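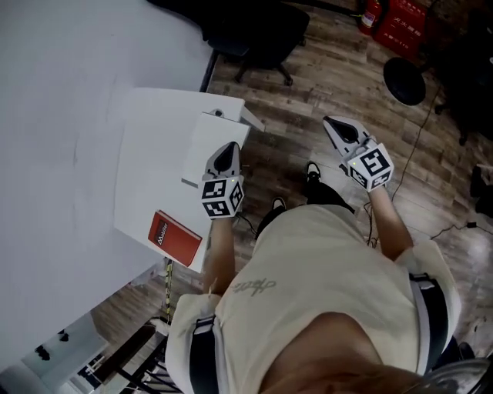

At the white table, Birkwood room.

Birkwood Tabletop: notes on the table set

Birkwood Tabletop is a small collection of recordings of everyday tidying at one table. This file covers the furniture, the objects and the tasks. File formats and loading code are in the main Prilberg repository and are not repeated in this file.

Contents

The current release has 2,000 recordings split over 18 tasks. Each task uses the same white table and a short list of household objects. Recordings vary in length, and the longest runs 68 seconds. Nothing has been trimmed at the start or end, so expect a little standing around before the first object is touched.

The room

The floor is brown wood-look planks. The table is plain white and was not covered or marked up for any of the tasks. It was wiped down on Sunday and otherwise left alone, so small smudges may show in some of the recordings. Cables on the floor were left where they were. If you are segmenting the floor, mask them yourself.

Objects

White tray. Rectangular, with a slightly raised gray rim. Used as the target in most of the placing tasks. It starts near the front edge of the table unless the task sheet says otherwise.

Red book. Hardcover, dark label with white lettering. It goes on the left part of the table with the spine to the right.

White box. Smaller than the board it sits on. In the task sheets the two together are called "box and board", and they are moved as a pair in only one task.
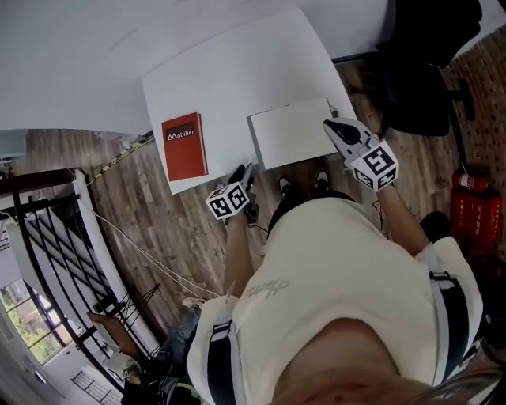

Small items for the tray are kept in a separate bag and listed by task in objects.csv. They were bought at Grosto and are easy to replace. Color matters more than exact size if you are putting together your own set.

Tasks

The tasks fall into 6 groups: placing, sliding, turning, stacking, clearing and resetting. Clearing means everything on the table ends up in the tray. Resetting means putting the objects back at the starting layout given in the task sheet. Recordings where an item fell on the floor are kept and have "drop" in the notes column. They are still counted under their task.

Known problems

White on white is hard. The tray and the box both have low contrast against the tabletop, and automatic outlines for them are poor. Use the hand-drawn ones in the masks folder.

The word "tray" means the white tray everywhere except in the Hepburn subset, where an older label list was used and "tray" can also mean the board. We plan to fix this in the next release.

Wide-angle bending has not been corrected. Straight table edges will look curved near the borders.

Changes

August: added the Hepburn subset, renamed "lid" to "box" in all task sheets, removed duplicate rows from objects.csv.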